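Re: [fluncombe-walkers] Rain jackets, wash or leave alone? 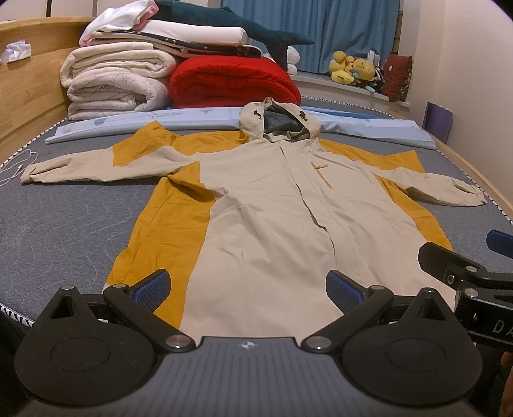 Hi all,

> I've had my shell for years and never washed it. My brother swears that
> ruins the coating. Do you just wipe yours down? And does anyone still
> use the spray stuff?

Wash it! I was scared to for ages too, and then I got soaked on the Colum loop in January and gave in. Dirt and sunscreen clog up the fabric way more than a gentle cycle does. Zip everything first, pockets included, and skip the softener (I learned that one the hard way with a pair of pants).

I do use the spray, but only on the shoulders and hood, where my pack straps rub. A bottle lasts me two seasons. After that it's low heat in the dryer, 21 minutes on my machine, which is just the shortest setting it has.

Oh, and for whoever asked about the Guzmán trail, the upper lot is open again but the bridge is still out, so you have to go around by the old 1934 mill. It adds a good bit of mud. I'd bring gaiters.

Can someone resend the car pool list? Mine bounced.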